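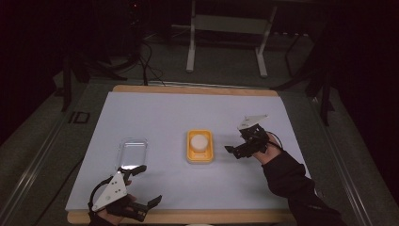
Dillham talk — notes, slot is 10.40, keep to twenty mins

Opening. Thank them for having us. Say who's in the room: shop stewards at the front, two from the council jobs team, rest are people from the works. Go slow on the first bit, some only got their letter this week.

What we know. Swanson has put 148 jobs at risk at the Dillham works. At risk is not the same as gone. Say that twice. Letters went to everyone in the fitting shop, paint and the stores. Offices not included so far, don't guess about offices.

Why. Company line is the Risesia contract. Four hulls on the order book, last one leaves the yard in August, nothing signed behind it. They bid for the Prerna ferry refit and are still waiting. If that comes in it won't cover everybody — it's repair work, needs electricians and pipe people, hardly any platers. Someone will ask if the refit saves the yard. Answer: helps, doesn't save.

Bit of history, short. At its peak the yard had 4,000 on the books. Older hands will nod. Don't get stuck here, last time I did ten minutes on the old slipway and lost the back row.

Consultation. This is the part that matters most.
— company has to talk to us before it decides, and properly, with numbers on paper
— we've asked for the order book, the overtime figures and the agency spend
— got the first two. Agency spend "to follow". Chase.
— 62 agency workers on site last month by our count. Ask the room how you cut permanent staff with that many agency in. Pause. Let them grumble.

Selection. People worried about the scoring sheet. Explain it plainly: attendance, skills, disciplinary record, length of service counts only as a tie break. We don't like attendance being in there. Anyone off sick with something long term, or off on maternity, come and see us afterwards, do not wait for your score. If you've already had a one to one, write down what was said while you remeber it. Take someone in with you to the next one.

Voluntary terms. Better than the legal minimum but not by a lot. Don't quote a figure from the floor, every case is different, length of service and age both change it. Leaflet by the door has the table. Warn them: put your name down for voluntary and it isn't binding till you sign, but after you sign it is. Had two people caught out by that in the last round.

Notice and pay. Notice is on top of redundancy money. Holiday owed gets paid. Pension — I am not a pensions adviser, say so, give the helpline, move on. Same for mortgages.

Apprentices. Will come up, always does. There are 4 in their final year. Company says they'll be let finish, either here or placed with another firm. We want it in writing. If a parent is in teh room be kind, they've been ringing the office.

Council people get five minutes here. Retraining money, the jobs fair, travel costs for interviews. Hold them to five. If they run over stand up and look at the clock.

What happens next
next meeting with management in two weeks
we put our alternatives in before that — short time working, agency cut first, freeze on overtime, loan of staff to the sister yard
members' meeting straight after, same hall
no ballot talk today, if it's raised say the branch decides that and not me

Questions. Take three at a time. Repeat each one into the mic, hall is terrible for sound. Likely ones:
Can they do this while the bosses got a bonus? Yes legally. Say what you think of it, briefly.
Can I look for work now? Yes, and ask for paid time off to do it once you're under notice, if you've got the two years in.
If I leave early do I lose the money? You might. Talk to us BEFORE you hand anything in.
Is the site being sold? No evidence. We asked, they said no, it's in the minutes.

Finish. Office is open till six all this month. Sign the sheet with a mobile number, last time half were unreadable so print it. Tea at the back. Take the leftover leaflets to the gatehouse for the night shift.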